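Where the Tennis Balls Go

Touran Soltani has run the storage side of the Futia tennis club for 11 years. She started because the closet behind the courts would not shut. The door is fine now, and most of the members who borrow balls and cones from her have never seen the closet the way it was.

"You opened it and things rolled out," she said. "Balls, mostly. Somebody had stacked bags on top of bags, and the bags had holes."

The club has no building of its own. It shares the hall on Platwood Street with a choir and a chess group, and its equipment has to fit in one closet and on two shelves in the corridor. When Soltani took over, there was no list of what the club owned. She made one over a weekend in December with Derek Hulme, who was then coaching the juniors. They came up with 255 balls that still bounced and a good many more that did not.

Hulme remembers the weekend as cold. "We dropped every ball from shoulder height," he said. "If it came up to the hip, it stayed. Touran wrote it down and I got a sore arm."

The dead balls went to a dog shelter in Vedeck. The rest went into bins, and Soltani has opinions on bins. Mesh bags tear at the seam. Cardboard goes soft in the corridor, where people come in with wet coats. Wire baskets are good on the court but they catch on each other in the closet. She settled on open plastic bins, small enough that a ten-year-old can carry one.

"Everybody wants the big tub," she said. "Then the big tub is full and it takes two people, so it stays where it is, and the balls end up around it on the floor."

She prefers white bins with a handle hole cut in the side. A yellow ball shows up well against white, so you can tell from the door whether a bin has been filled. The cutout matters too. She has bought bins with clip-on handles, and the handles came off. 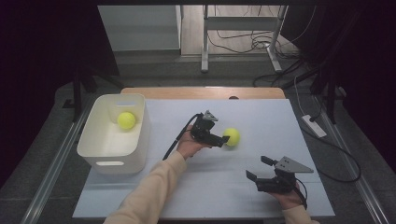
How many balls should go in one bin?

Soltani stops at 19, because a bin filled higher than that loses a ball or two when it is carried down the corridor.

The juniors do most of the putting away. Practice ends ten minutes early and each child picks up what is nearest. There used to be a race, with a prize for the fastest, but it led to throwing, and throwing led to a cracked light cover. Now they place the balls in by hand, one at a time. Soltani says it takes no longer.

"The race took five minutes and then we spent five minutes looking under the benches," she said. "So I don't miss it."

Iman Kamel, whose two daughters play on Saturdays, said the habit has come home with them to some extent. The younger one now keeps her building bricks in a white bin under the bed. The older one does not. "Her room is the same as before," Kamel said.

Not everything has worked. A few years ago Soltani put color labels on the shelves, blue for new balls and green for practice balls. Volker Tiedemann, who plays with the seniors and is color-blind, put them back wrong for a whole season before he mentioned it. The labels now have words on them. She also tried a sign-out sheet, which filled up with first names and no dates, and she took it down.

Her current problem is the ball machine. It was bought secondhand, it holds more balls than any of the bins, and it does not fit through the closet door. For now it lives in the corridor under a blanket. The choir has complained twice.

"I've measured the door, I've measured the machine," Soltani said. "If we take the wheels off, it goes in. Then somebody has to put the wheels back on every Saturday."

She has asked Hulme to look at it after Easter.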